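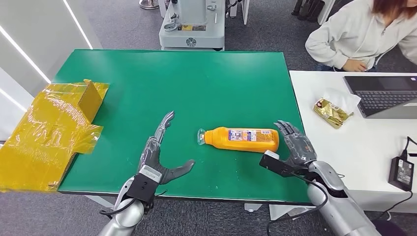 Fig. 1. Bottle lying between the two hands on the green table.

Project report, team Nisby
Horacio Montecinos and Nabil Chamoun

The task for our group was to lift a lying bottle with two hands and set it upright. We wrote the grasp planner in Sollum, and Nabil made the arm motions.

In the first series we did 53 trials. The most frequent error was in the height of the fingers, which stopped too high and pushed the bottle away.

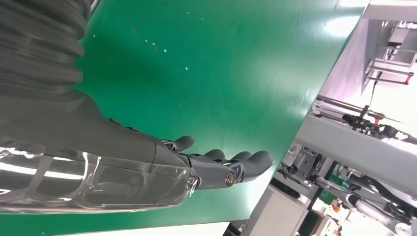
We therefore lowered the approach point by 3 mm and made the last part of the motion slower. The bottle rolled away less often after this change. Turning it upright is still not reliable, and we will continue with this part until May.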